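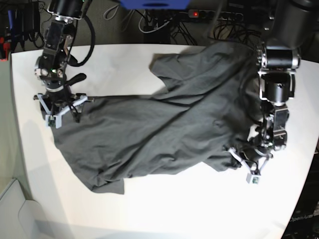
Dark gray t-shirt on the white table, mid-handling.

Narerach Garments – data card

Maintainers: Woo-jin Do, Ákos Kun
Version date: August 11, 2025

Summary

Narerach Garments is a collection of 2167 short recordings of everyday clothes being spread, straightened and folded on a tabletop. It covers 200 garments, mostly t-shirts, with smaller groups of long-sleeved shirts, shorts and kitchen towels. Each recording starts with the garment in a disordered state and ends when it is folded or when the time limit is reached.

Garments

All items were bought used and washed once before their first session. Nothing was ironed. T-shirts were chosen for variation in fabric weight and collar shape. Dark solid colors are overrepresented; the Somogyi subset was added in May to bring in stripes and prints. Shirts with buttons down the front are kept in a separate folder and are excluded from the default split.

Starting states

crumpled – dropped on the table from a height of 30 cm
twisted – hem and collar facing different directions
flat – laid out with sleeves visible, minor wrinkles only

Labels

Each recording has a garment ID, a category, a starting state and a final state. Sleeve, collar and hem points are marked on every tenth frame. A point hidden under another layer of fabric is labeled "covered" and has no position. Fold quality is scored from 0 to 10 by a single rater, using the Calengate folding sheet (see docs/folding_sheet.txt).

Known issues

Sleeve points on black and charcoal fabric are less reliable than on light fabric, especially where a sleeve lies over the body of the shirt. White towels have weak edges against the table. Inside-out garments are not labeled as such in the Huser subset – check the seam notes before using it for sleeve detection.

Splits

Splits are made by garment. No item appears in both train and test.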